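Trudilo Cable Saddle Kit for Workshop Robot Arms

If you have been lucky enough to bring a secondhand industrial arm home, or to talk the rest of your shared shop into giving up a corner for one, you already know that the arm is the easy part. The cables are where the evenings go! The Trudilo Cable Saddle Kit grew out of our own shop in Tunetholm, where Cyprian Stępień and Mieczysław Piątek got tired of re-tying the same bundle every time somebody changed a gripper, and finally sat down one wet Saturday to make something better.

The kit gives your gripper lines a soft, wide path along the forearm and around the wrist, with plenty of slack left at the joint so it can turn without tugging on anything. The straps are woven, they close on themselves, and you can open them with one hand while the other one holds the cable (a bigger deal than it sounds when you are leaning over a bin with a flashlight in your teeth).

On our own build, the black cables and a thicker yellow one run together over the wrist joint of a KUKA arm and down to the gripper. We do most of our picking trials out of a metal bin clamped up next to the arm, with a long blue brush as one of the things to pick up. Long-handled items are a good test of cable routing, we find, as the wrist has to line itself up with the handle and that puts some twist into the bundle.

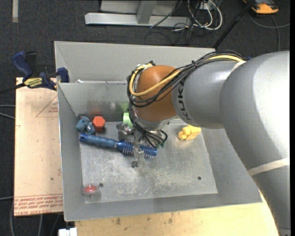

What Comes in the Kit

2 wide forearm straps
2 narrow wrist straps
Padded saddle, 100 mm long
Spiral wrap, 3000 mm, cut to suit
Printed fitting guide with room for your own notes

Fitting It

Power the arm down and lock it out first, please. Lay your cables along the forearm and fasten the wide straps loosely, then bring the wrist slowly through its full travel by jogging it, keeping clear of the arm, and watch where the bundle wants to go. Power down again before you reach in to adjust. Leave at least 50 mm of spare loop at the wrist, more if your gripper hangs low, and only then snug everything up.

Ordering and Spares

Kits ship from Tunetholm in a flat box, usually within the week, although we close for part of August and orders placed then will wait until we are back. Spare straps are sold in pairs. The Vastton saddle from our older kit fits the new straps just fine, so please don't throw yours out! If you aren't sure about your arm, send us the forearm diameter and a note on what you run to the gripper, and Mieczysław will write back with the strap size.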